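Against the Spoken Introduction

At the April concert in Pillmont, the Adjei Quartet played 41 minutes of music and talked for almost as long. Each work had a spoken preface. The cellist, Haziq Jugah, described the form of the Plakis quartet before a note of it had sounded, had the violins play its two main themes, and told us which chord in the slow movement to wait for. We waited for it. When it came, it had already been used up.

I think the practice should stop, or at least be moved to the end of the evening.

The usual case for it is access. A listener new to chamber music, the argument goes, needs a map. But a map of a piece in time works differently from a map of a town. The order in which a listener learns things is part of what the composer wrote. A false return in a development section depends on the listener believing it for three or four measures. If the players have announced it, the passage is reduced to a demonstration of itself.

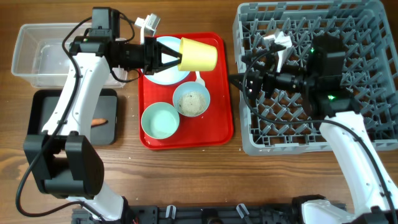 Yellow cup, white plate, red tray.

There is also a practical cost. String players who have talked for six minutes start cold. Intonation in the first movement of the Plakis was unsettled until the second theme, and the opening tempo, marked at 96 to the quarter note, was well under that. I have heard this group play the same movement without a preface, and it was at speed from the first bar.

Pitch memory is affected as well. Playing excerpts in advance fixes certain keys in the ear. In Skonach's Quartet no. 3 the first page avoids a tonal center on purpose, and the arrival on D is meant to be the first stable thing we hear. At Pillmont we had been given the D major passage twice in the talk. The opening then sounded like a delay.

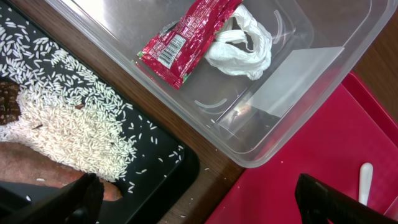 3 min read

Amerley Ametepe, who plays viola in the group, disagrees with me and has said so in print. Her position is that the hall seats 800 and that most of those people have no score and will hear the work once. I accept both points. They support a good printed note, read by those who want it and left folded by the rest. A talk from the stage can't be declined in the same way.

Some exceptions are reasonable. If a part calls for retuning between movements, a sentence to cover the pause does no harm. A change of program has to be announced. A living composer who is in the hall may want to speak, and I would still prefer that it came after the performance — with the players seated and able to repeat a passage on request. That format exists already in a few series, and the questions tend to be better, because the audience has heard the thing it is asking about.

For the next season I would ask the Adjei for one concert done this way. Walk on, tune, play the Skonach, and leave the microphone off until the last piece is over.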